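Gripper sessions at the kitchen table – house rules and tips

Quick one, as I've been asked for this three times and keep sending people half of it. Tips for anyone recording kitchen jobs at home with the hand-held grippers. Mostly Korum rules, some of it mine, a few bits nicked from Khurram Naqvi who has done far more of these than me. Not in any sensible order.

Before you start

Charge everything the night before. Not the morning of. A gripper on low charge will always die in the middle of the fiddly one.

Wipe the jaws. Damp cloth, then dry cloth. No washing up liquid, it leaves a film and then chopsticks slide about. Same goes for hand cream – leave it off till you've finished.

Check the pivot screws by hand. If one turns with just your fingertips it wants tightening. Small screwdriver, gentle, stop when it stops.

Lens: glasses cloth only. Shahzad Hayat uses his T-shirt and his clips show it.

Nothing private on view. Letters, school timetables, family photos on the fridge, prescriptions. Turn over or put in a drawer. Other people in the house need to know you're recording and say yes first, every time, even if they said yes on Monday.

The table

A cloth is allowed, patterned is fine. Real homes have patterned cloths and the whole point of recording at home is that it looks like home. What matters is that it doesn't slide. Rubber mat underneath, or clip the edges.

Pull it flat before each take. A ruck in the cloth will catch a thin stick and tip it over.

Set out what the task sheet says and then leave the rest of the kitchen as it is. Bottles on the counter, pans on the hob, all fine. Hob OFF though. Off at the knob, and nothing hot in the pans. This is the one rule Korum will actually send you home over, or would if you weren't already at home.

Sticks and cutlery

The caddy task is the one everybody moans about so a bit more on that.

Use a caddy with some weight to it, or put something flat and heavy in the bottom. The light plastic ones skate off as soon as you nudge them.

Leave the label on if it's on. Peeling it half way makes a sticky patch and you'll be picking fluff off it for weeks.

Long thin things go in last. Start with spoons, they give the sticks something to lean on.

Grip a chopstick about a third of the way up, not at the tip. Come down from above, slow, let go only when you feel it touch the bottom. Dropping it in from height counts as a fail even if it lands right. 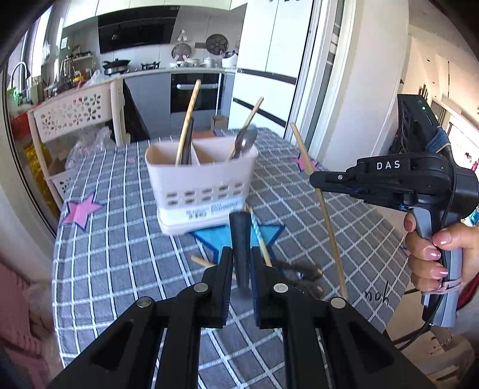 Cutlery and sticks, two grippers, pink caddy. Mind the long ones.

One gripper holds or waits, the other moves. Don't have both going for the same stick unless the sheet says handover. If it does say handover, let the second one close fully before the first one opens.

Keep cables on the outside of your arm, looped not tight. A cable dragging across the table will take the caddy with it. Ask me how I know.

Knives: blunt table knives only. No paring knives, no scissors, no skewers with a sharp point. Ignacio Halvorsen wanted skewers allowed for the barbecue set, answer was no, still no.

Speed and breaks

Go slower than feels natural. Then a bit slower. If you wouldn't pass a full cup of tea at that speed its too fast.

3 takes then put both grippers down and shake your hands out. Your thumb goes first. Nails can be any length you like as long as you can close the grip all the way without them catching.

Mistakes: keep recording, fix it with the gripper if you can. If something goes on the floor, stop, mark the take, pick it up with your hand, wash it. Don't restart quietly and hope. Saqib Sandhu checks these and he will notice.

Afterwards

Everything that was gripped gets washed before anyone eats with it. Hot water, proper soap. Wooden sticks used for sessions stay session sticks, keep them in a seperate jar.

Grippers back in the case with the jaws closed. Straps undone, they stretch if you leave them tight.

Write the log while you remember it. Task, number of takes, anything odd. One line is plenty.

Batch closes when you reach 100 good takes. Over 92 and stuck, message me and I'll find you an easy sheet to finish on. Next lot starts in January, probaby drawers and jars.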